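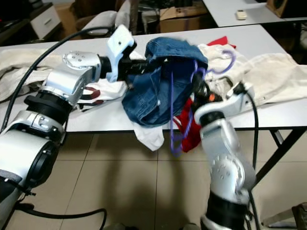

Denim and whites on the table, waiting for hangers.

24 Jul 2022

I put off the summer clothes until late July this year. They had been in two bins under the bed since November, and I'd been wearing the same few shirts and washing them over and over. On Sunday mornings I kept telling myself I would get to it. This week I finally pulled the bins out and dumped everything on the white table, which is the only surface I own that's big enough.

My way of sorting is simple. Everything comes out first. I don't fold as I go and I don't make decisions while my arm is still in the bin. Once it is all in one heap I pull out the heavy pieces, mostly denim, and get those out of the way. Denim sits on top of everything and crushes it, and you can't see what's under it. Then the red things, so they don't end up in a load with the whites. I learned that one in my first apartment in Natham with a brand new set of towels.

After that I check pockets. I found a bus ticket, a hair tie and a receipt from Vavden for $30. I don't remember what I bought there. I also look at strings and drawstrings at this stage. If one end has pulled through, I fix it right away with a safety pin, or it goes back in the closet broken and stays broken for a year.

Anything with a stain goes on the floor by the door. There were 3 stained things this time, all white, all sunscreen. Dish soap and warm water usually gets that out if you leave it overnight. If it doesn't, they turn into painting clothes.

The rack is new to me. I had a wooden one that leaned, and last spring it went over with everything on it. I looked at one from Correa but it was $248, and for that money I would want it to do the ironing. I bought a plain chrome one secondhand instead. It squeaks a little when you move it on the tile, but it hasn't leaned yet. 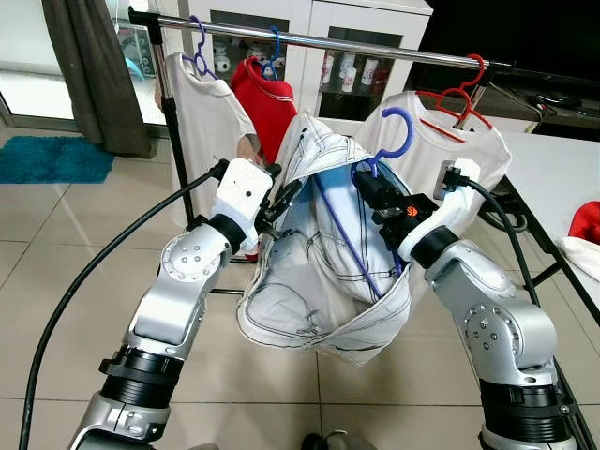

White trousers, I think the hardest thing to get on a hanger.

Shirts are easy. You put the hanger in from the bottom so you don't stretch the collar, straighten the shoulders, and hang it up. My T-shirts all go facing the same way. The hangers don't match, they are purple and blue and red plastic, and I have stopped caring. I used to want a full set of the velvet kind. Then I stayed with a cousin who had them, and every shirt I took down dragged two more with it.

Trousers are where I slow down. On a plain plastic hanger you can fold them in half lengthwise and lay them over the bottom bar, and that is what I do with the heavy ones. Light cotton slides off. For those I fold them at the knee and not at the thigh, so more of the weight is on the leg side. A rubber band wrapped a few times around the bar also helps. It looks bad but you don't see it once the clothes are on.

White ones show every crease, so I hang them first and iron them later, if at all. Mostly I run a damp hand down the front and leave them for the night. By morning they are good enough for me.

The other thing I changed is spacing. I used to jam as much as I could on the bar. Now I leave a hand's width between things until they've aired out. Clothes that sat in a bin all winter smell like bin, and they won't lose that smell packed together.

The Fistness jacket is still undecided. It's too warm for now and too thin for winter, and I wear it maybe two weeks out of the year. It has been in the donate bag twice and both times I took it back out.
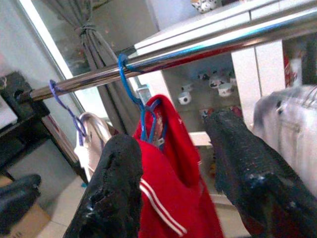
Hedvig Skjelbred wrote: I air mine outside for a day before they go anywhere near the rack, and I turn the red ones inside out so the sun doesn't fade them. Also, zip up anything with a zipper before you hang it or the front will go wavy.

I don't have a yard, but I could do the balcony for an afternoon. The zipper tip I am going to use.

Przemysław Żak asked what I do with the empty bins. Winter sweaters go in them, washed first, with a bar of soap in each one. I still have those to do. They are on the chair.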